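Home | Issues | Authors | Submit | Search
This site uses cookies to remember your reading settings. Accept / Manage
Shares 11 | Comments 8

4.2 What the wrist camera gets wrong in a tilted view

Okay, so the overall success numbers in 4.1 look fine, and if we'd stopped there this would be a shorter paper. But I kept getting bothered by one group of failures in Teroswood, our set of simulated homes, and I want to spend a section on it.

We trained the Hopkin policy on 2000 rendered episodes and held out 600 for testing. Every step gives the policy one wrist view plus the joint readings, and it has to say which way "down" is before it picks a motion. (That last bit is our addition. The Stoltoma baseline skips it and goes straight from pixels to motion.) We call the extra output the gravity head, and it's tiny – two layers on top of the shared encoder, trained with a plain cosine loss against the simulator's own gravity vector.

My guess going in was that the head would lean on the floor. Floors are big and flat, and they're usually somewhere in view. So I masked out one surface type at a time and ran the held-out set again: floor, walls, windows, furniture. Masking the floor did hurt, but much less than I'd expected. Masking windows hurt a lot more! My best reading is that a window gives the encoder several straight edges with strong contrast, and those edges survive a steep roll of the wrist, while a patterned floor mostly turns into texture.

The views in Figure 6 come from the same room, and they're typical of the poses I mean. The wrist is rolled far enough that nothing in the room lines up with the image borders, and the open gripper takes up a good share of the pixels.
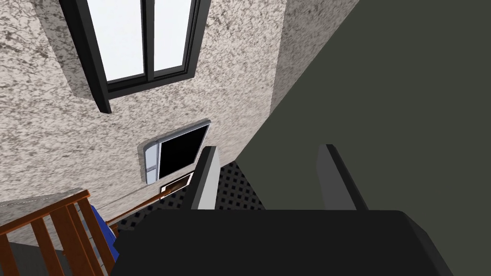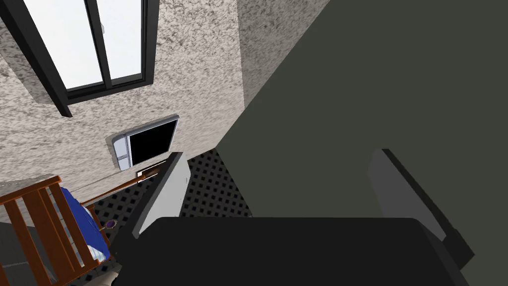

Figure 6. Two simulated wrist views with the fingers open and empty. Both include a black-framed window and speckled walls, seen at a steep angle.

There's an annoying catch, though. The head can be right about gravity and the policy can still pick a bad motion, so I scored the two things separately. Most of the leftover errors in the high-roll group were of this second kind. I tried feeding the gravity estimate back in at three different layers, and the early one worked best, so that's what Caltik (our released training code) does by default. Feeding it in late was barely better than leaving it out.

I also tried rotating each view upright before encoding it. That helped at small roll angles and then fell apart at large ones, where the rotation leaves big empty corners and throws away a lot of the room. Padding the corners with the mean color didn't rescue it. We left the rotated version out of the main comparison, and the settings for it are in the appendix next to the masking runs.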